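3.2 Who writes back, and when

I went into this part of the study expecting the prize poems to get all the attention. I'd been reading the Ukska poetry circle for years before I ever thought of studying it, and my hunch was that a badge next to your name brought people running. So I pulled 177 comment threads from the circle's weekly rounds and read every one of them, usually with too much coffee.

The hunch didn't hold up very well. Poems with a badge did get a quick burst of replies, but most of those were a line or less – "lovely," "congrats," a smiley. The longer replies, the ones where a reader picks out a word and asks about it, went mostly to people who had left comments on other poems that same week. I coded 63 threads as "long talk" (three or more turns between the poet and at least one reader), and in all but 20 of them the poet had commented elsewhere first.

Short forms were a bit of a surprise too. I figured haiku would get haiku-sized answers, but readers at Ukska love to answer a poem with a poem, and a haiku is easy to answer over lunch. Some of these chains ran for days, with the first poet popping back in to add a verse (my favorite one began with a complaint about a leaky gutter). The Grinach board, which I used for comparison, has hardly any of this. Its members post long free verse and tend to send feedback by private message, which I couldn't see and didn't ask for.

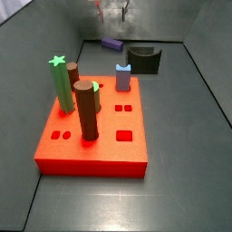
Figure 2. Upright pieces on an orange-red peg board, with a green star-shaped prism at the back left.

3.3 Sorting the replies

I sorted replies by hand into the groups from the Blomqvist scheme, then added one of my own for verse replies. Two groups gave me trouble. "Thanks" and "praise" blur together when a poet thanks a reader by praising the reader's own blog, and that happens a lot! I ended up counting those as thanks and marking them with a note, so anyone reusing my sheets can move them over.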